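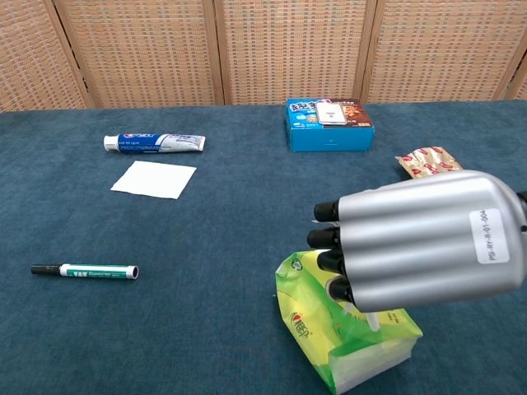
Figure 2. The tabletop station during the open day, with the hand at the tissue packet.

4. What happened at the open day

4.1 Setting up

I should say at the start that I had never run a public demonstration before this one, and I went into it thinking of it as a sort of holiday from the proper experiments. It was more work than all of them put together! We opened the doors at the Hullow building on November 21, 2020, and by the time the first visitors had hung up their coats I had already changed the running order twice.

The station we cared about most was the tabletop one (Figure 2). Gunvor Viklund and I had argued for a good while over what should go on it. In our own trials we use plain blocks and cylinders, which are lovely for measuring and terribly dull to look at, and Gunvor felt strongly that people would only have something to say about a robot hand if it was dealing with things they'd handled themselves that morning. So we went for household bits: toothpaste, a marker pen, a paper napkin, a packet of tissues, a snack box. The carpet on the table was my idea. Small things slide about on a bare top, and I also wanted to soften the clatter whenever something got dropped (things did get dropped, see 4.3).

The folding screen at the back came from Gunvor's flat. It hid the cables and the desk where Vilgot Forsberg sat with the stop button, and I think it made the whole corner feel a bit more like somebody's front room. One or two visitors asked if it was part of the experiment. It wasn't, but I've kept it in the floor plan so that anyone repeating the visit knows what people were looking at.

We spread the objects well apart. With our usual closer layout the fingers tend to brush a neighbour on the way in, and although that's an interesting problem (Section 6) I didn't want it to be the first thing a nine-year-old saw.

4.2 How a visit ran

Visitors came in small groups and each group stayed for 9 minutes, which Vilgot timed rather strictly. I gave a short hello, then someone in the group picked an object and told us what they thought the hand would do with it. We asked for this guess before anything moved. Zamfira Pascu wrote it down in the visitor's own words, and only then did Vilgot start the reach. Afterwards we asked the same person what had surprised them, if anything had, and Zamfira wrote that down too.

I was nervous about asking for guesses out loud. It puts people on the spot, and a shy visitor may just repeat whatever the person before them said. We did try paper slips in a rehearsal in the Lloyd room, but folk spent so long hunting for somewhere to lean that we gave it up. So please read the guesses as things said in company, with all that goes with it.

Over the day and the follow-up session in December we collected 3,624 words of notes. That isn't a huge amount of text, and I've read every bit of it more times than I'd like to admit. Nidia Echeverri coded the notes separately from me, we compared, and where we disagreed we talked it through until one of us gave in (usually me).

4.3 What people picked, and what they said

The tissue packet was a favourite from early on. Children liked it for being squashy, and several adults told us straight away that it would be the hard one. They were quite right! A soft packet gives way as the fingers close, and the hand has to decide how much squeeze is enough. On our blocks it can get away with a fairly lazy answer. With the tissues, it can't, and visitors seemed to spot that without any help from me.

The napkin got the boldest guesses. One visitor was sure the hand would pinch it by a corner, another that it would simply push it off the table. Lying flat on carpet it offers very little to get hold of, and I'd half expected people to overlook this. Most didn't. They talked about their own fingernails, and about picking up coins and playing cards, and one grandfather gave us a full account of how he turns the pages of a newspaper.

The marker pen was chosen less often than I'd hoped. Sigrun Isaksson, who looked after the door, reckons it just looks too easy, and I've no better idea.

As for drops, people minded them far less than we did. I'd been dreading the first one. When it came there was a small cheer, and the group asked Vilgot to have another go, so he did. After that I stopped apologising, and the notes get noticeably livelier from then on. I can't claim the one caused the other, as the afternoon groups were also bigger and noisier.

4.4 Things I'd change

I would give each group longer. The best remarks tended to come while people were picking up their bags, when Zamfira had already put her pen down. I'd also put the tissue packet at the end of the running order, as groups that started with it found the rest a bit tame. And we need a second person taking notes, which Nidia has already agreed to do for the Gundham visit.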